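Search this site Type and hit enter

Open Doors at the Fletside Corner Building

17 March 2025

Filed under: Buildings & Streets, Out and About

I finally got inside the Fletside corner building! I've been walking past the hoardings since forever, and in January the last of them came down, so when the architects at Bouvier put up a sign-up page for an open day I had my name on it before my coffee was ready. Sixteen people per group, two hours, sturdy shoes please. (I wore sturdy shoes. A man in loafers got in anyway.)

If you don't know the spot, Fletside is where the old tram street runs down into the square at an awkward slant, and the lot left over is shaped like a slice of pie. For years it had a tire shop on it, then a fence, then a bigger fence. Now it has apartments on four floors, a ground floor that is supposed to become a bakery, and a roof that everybody in the neighborhood has an opinion about.

We met on the sidewalk by the side door, and our guide from the design team started with the brick, which made me happy because I had been wondering about it. It's a pale, slightly greenish brick from Zurkine, fired long so that every one comes out a bit different, and they laid it with the joints scraped back deep. From across the street it looks almost smooth. Up close you could lose a pencil in those joints. Someone asked if they'd fill up with dirt and the guide said yes, and that they were looking forward to it, and I still can't tell if that was a joke.

The pointy end is the part I'd come for. Most corner buildings around there chop the point off and stick a door in it, and that was the first plan here too. What they built is a rounded end, very tight, with the windows curving around it. The curved glass was apparently the single biggest headache of the job. One pane arrived with the wrong radius and had to go all the way back, and that held up the whole third floor while the rain came in. You can still see a faint tide line on the concrete in the stairwell if you know to look, and of course after being told we all looked.

The stairs! I have to talk about the stairs. They're in the fat end of the slice, away from the square, and they wind around an open well with a skylight on top. The handrail is one long piece of ash that goes from the ground floor to the roof without a visible joint, and I ran my hand along it the whole way up like a kid. The steps are terrazzo, cast by a workshop in Zatdale, with little chips of the old tire shop's floor tile mixed in. I love that kind of thing. The woman next to me thought it was a gimmick and we had a nice argument about it for two landings.

The apartment we were allowed into was the one in the point, on the second floor. It's 890 square feet, and I'd have guessed less, mostly because you lose so much to the angle. There's a wedge behind the kitchen that I can't imagine using for anything except a broom. But the living room, with that curved window and the whole square laid out underneath, I would have moved in that afternoon. You see down both streets at once. The bedroom faces the courtyard and is plain and dark and quiet, and that suited me fine too.

I did have some grumbles. The hallways are narrow, and sixteen people going one way met the next group coming the other way, and there was a lot of shuffling and sorry, sorry. The radiators sit right in front of the low windows so you can't pull a chair up close. And the mailboxes are outside under a tiny canopy, which is going to be miserable in November. I asked about that and was told the fire people wanted the lobby clear. Fair enough, but make the canopy bigger!

The roof was last. It's planted with sedum and a row of small birches in steel tubs, and each tub weighs more than 1,000 pounds when it's been watered, so there's a beam running under the row that had to be worked out before anything else up there. From below people complain that the trees look like a bad haircut. From up there I thought they were lovely, and they keep the wind off the bench. There's only one bench, though, for the whole building.

We finished back in the empty bakery space, where they had pinned up the early drawings, and I liked those nearly as much as the real thing.

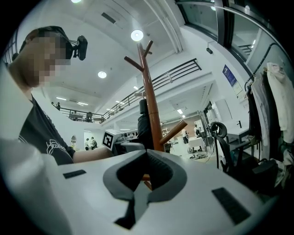
One of the sheets showed the whole block with a tower on the corner, twice as tall as what got built, and I'm glad that one stayed on paper. Another had an arcade along the tram street side, and that one I would have liked to see, especially on a wet day. I stayed until they started turning the lights off, then walked once around the outside to look at the joints again. They're planning a second open day once the bakery is in, and I'm going to that one hungry.

Recent posts
Three Staircases Worth the Climb
What Happened to the Zatdale Market Roof?
A Walk Along the Old Tram Street
Brick Spotting for Beginners
The Courtyard Behind the Library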